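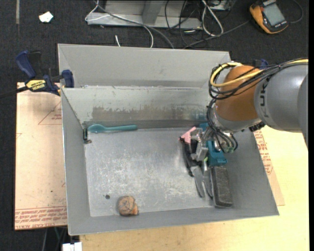 I bought the Makley touch-up paint kit in June to fix the inside of an old steel utility sink in my garage and a pair of metal storage bins that go with it. The kit comes in a box with two cans, a foam roller, a small brush, a sheet of coarse sandpaper and a packet of cleaning powder. It cost 59 dollars. Wear on painted metal tends to show up in the same places, and a gray bin with chipped coating and a long worn band across the lower half of its back wall is a fair picture of the kind of damage this paint is sold for. The floor of a bin like that, with whitish scuffs and scratches thickest near the center, is a harder job, and I will get to that.

Prep takes most of the time. The instructions say to sand until the edges of the old coating feel smooth under a fingertip, and they mean it. I rushed the first bin and the old edges showed through the new paint like a map. On the second one I used my own sandpaper after the sheet in the kit wore out, and it looks much better. The cleaning powder works fine. It mixes with warm water and rinses off without leaving a film.

The paint is a two-part product, so you pour the small can into the large one and stir for 10 minutes. After that you have until it starts to thicken, and on a warm afternoon that comes sooner than the leaflet says. Mix it in the morning if your garage gets hot. The smell is strong. I kept the big door open and wore a mask, and I could still smell it in the house that evening.

Coverage is good on walls. Two coats hid everything on the sink except one deep gouge, which I should have filled first. The foam roller leaves a light texture that I didn't mind. The brush is poor and shed bristles into the corners, so I threw it out and used one I already had.

Floors are another matter. I slide wrenches and pipe fittings around in those bins, and by the end of the second month there were bare spots where the heavy pieces land. The sink bottom has held up better, though I put a rubber mat in it. The Makley box says "tough enough for the shop." I would call it tough enough for the walls of the shop.

Before this I used the Neker spray, which is cheaper and dries faster but came off in flakes within a season. I also looked at the Larkunberg liner panels. They would probably last longer than any paint, but they cost 300 dollars for the size I needed and have to be cut to fit.

Color choice is limited to gray, white and a dark green. The gray is lighter than the lid shows – closer to the color of a filing cabinet. It matched one of my bins well and the other one badly.

I would buy it again for a sink or the sides of a bin. For a floor that gets heavy use, buy a mat too, and buy a decent brush either way.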